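Notes for week 3 -- reading water, and why most advice about it is shaky

Start with the claim in the Poston handout that trout "always" hold behind boulders. Some do. On the Tanik, plenty of them sit in front, where the current piles up and slows against the rock. If you only fish the back side, you will only catch fish there, and then the rule looks true. Keep that in mind whenever a guide swears by a spot.

Same problem with fly color. Boiko's chart lists 15 patterns matched to light and water clarity. I have asked where the matches come from and have yet to see a catch log. Use the chart if you like, but change one thing at a time -- fly, depth or drift -- or you learn nothing from the fish you catch.
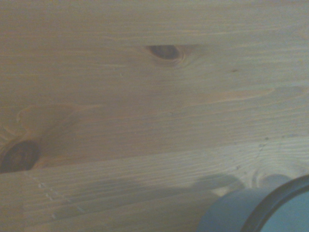 Depth gets far less attention than color, and I think it matters more. Before you swap flies, add weight and run the same drift again. Give it 8 casts.

**For Friday**

- Read the Tivimis chapter on seams and eddies. Skip the moon tables.
- Bring 5 entries from your own log, blank trips included.
- Pick one "rule" you were taught and write down what would make you drop it.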